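Walel Robotics Club News
2021-03-17
By Princess Navarro

THE RACK TASK, WEEK BY WEEK

Hi again, everyone! If you came by in January you'll remember that our big plan for the term was to get the arm to pick up a wire rack, move it one square over, and set it down without flipping it. Sounds easy, right? I thought so too (I said so out loud, in front of the whole club, and Ocampo team has not let me forget it).

We are at 254 logged tries now, and the goal is 1,000 before the Wurkstead meet. The hard part is where to grab. Thin wire gives the fingers very little to hold, and if you take the rack by a corner, the rest of it wants to swing down and you have to plan for that tilt when you put it back. The Paditz team likes coming in low from the side. I'm still a fan of the corner grab, and yes, I will argue about it over snacks.

The other thing we've been fussing over is tape! We use the blue lines to call out start squares, so please, when you log a try, write down the square first and the grab second. I had to toss a whole page of notes last week, and it hurt. Also, if you see a line that's getting scruffy, tell me or fix it yourself, the roll is in my drawer. 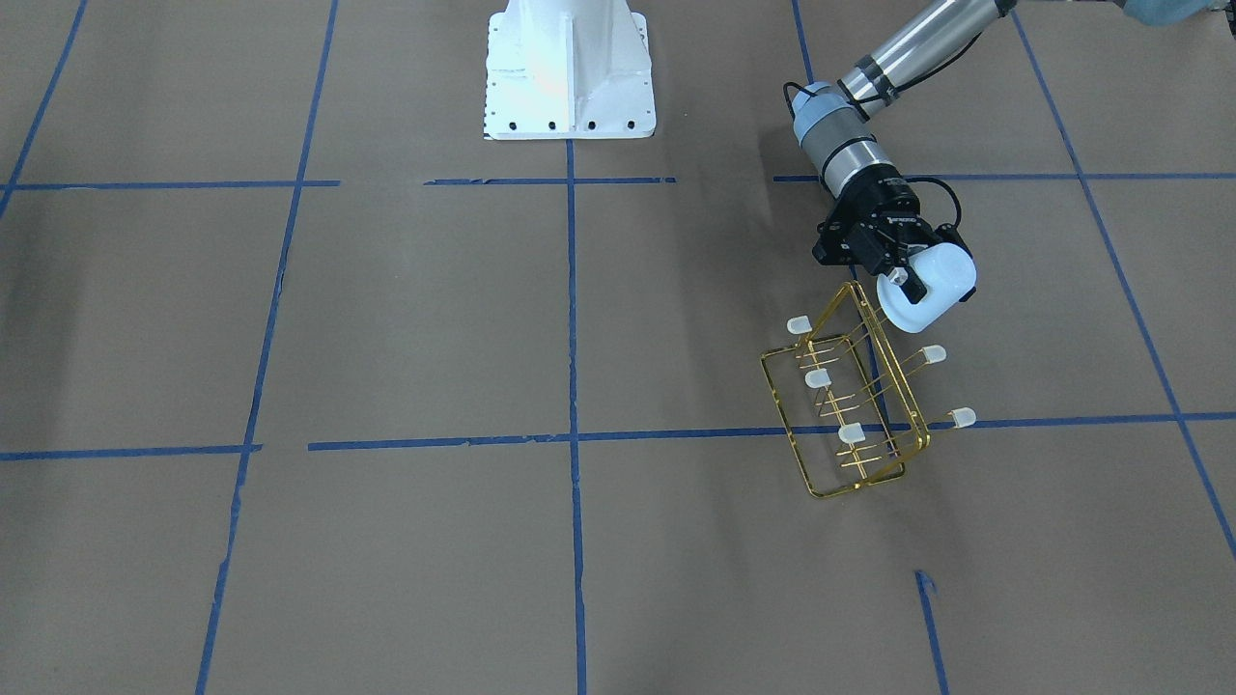
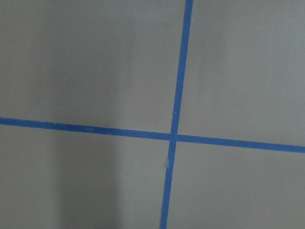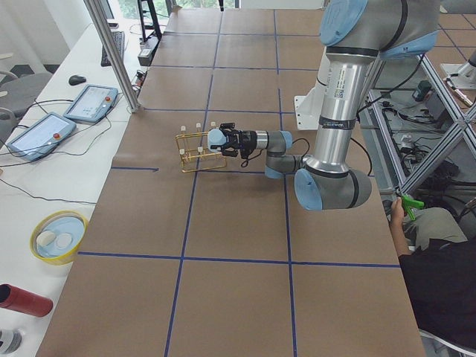

COMING UP

Next time we'll split into two groups and swap grab styles, so Paditz people get to try the corner and the rest of us have to go in from the side. Bring your notebook and a pencil that works. New members are welcome any time, and you don't need to know any code to start.

Contact: Princess Navarro, Room 32 | © 2021 Walel Robotics Club | Back to top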